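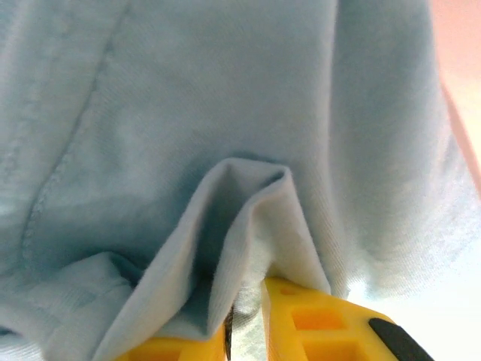
Knit, likely cotton, in a yellow gripper. Soft goods are the hard case for any rulebook.

Three pages. That's what most small shops have by way of rules for a two-arm cell, if they have anything. Dokthorpe had less than that until June. A sheet taped by the kettle, mostly about the fire door.

Then the laundry trials started and people began asking awkward questions. Who can reach in? When? What counts as stopped? Does paused count? (It doesn't. More on that below.)

Florence Caron wrote the new set. Fast, over a fortnight, then spent far longer cutting it. First draft had 68 rules and people skimmed it. The one in use now has 20, in big type, and you're expected to know them before you get a login.

The first few are dull and they should be. Both arms parked before a hand goes past the front rail. Power light checked by eye, not by memory. One person resets the garment, and the same person calls it clear. Sleeves rolled, lanyards off, no gloves with loose cuffs. Cables looked at every morning for rubbing, and again after any bump. If a loop has drifted into the reach of an arm, work stops untill it's clipped back.

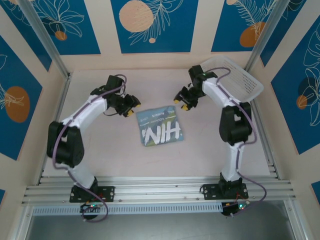
Can you reset a shirt while the arms are only paused?
Paused arms are still powered and can move again on a single command, so the house rule is to park them fully and wait for the all-clear.

Then there's the cloth itself. Standards people like hard parts with known edges. A shirt has no fixed shape, it snags, it hides things. Rule nine came out of that: nothing in pockets, no pins, no metal badges, anything with a drawstring goes in the reject pile. Rule ten is about force. Set the grip low, raise it in small steps, write down each step. Two grippers on one garment share a single limit on pull, and it's set for the weakest seam on the list.

Logging is the bit everyone moans about. Every stop gets a line. Time, who, why, what was done. "Arm went funny" is not a reason, though it turned up a fair few times in the early sheets. By the end of summer the log ran to 163 lines, mostly snags and mis-grips, and Caron read the lot on a train.
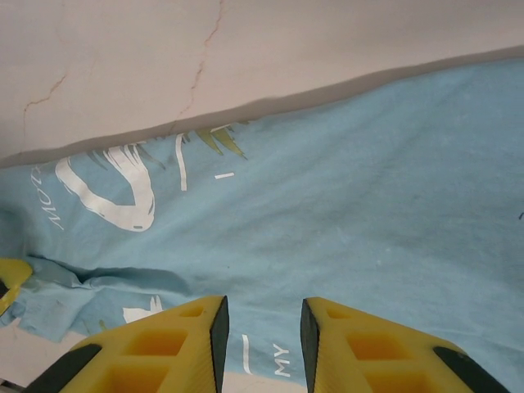

Wim Peeters thinks the log matters more than the rules do, and told me he'd happily bin half the list if people would only write down the near misses properly. He'd also like the reject pile checked by a second person. That one's still being argued over.

Other firms have asked for copies. Trornard took the list nearly whole but dropped the bit on cables, then put it back. Bednárik wanted it shorter again. Somo sent it back with a page of comments, some useful, one just about the font.

What doesn't travel well is the speed rule. Dokthorpe runs slow whenever someone new is on shift, for their first 3 weeks, no exceptions, even for people who've done it elsewhere. Managers hate it. Output drops and it shows on the chart.
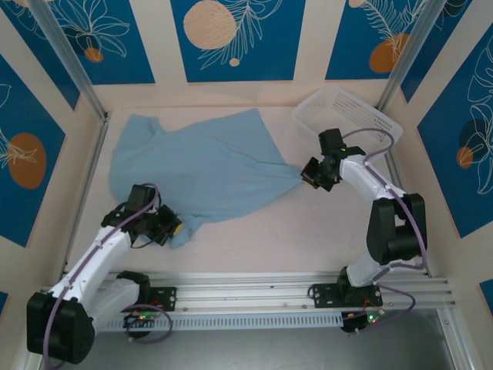 Caron won't budge on that though. Her view is that a new starter needs time to learn what a normal pull looks like before they can spot a bad one, and you can't get that from a slide. So slow it stays, with somebody experienced near the stop button and no chatting across the cell.

Next revision is due once the reject pile business is settled. She wants a line in there on lighting as well, and a proper form for the log so people stop using the back of the rota. Copies go out on paper first, then by email to the other firms that asked.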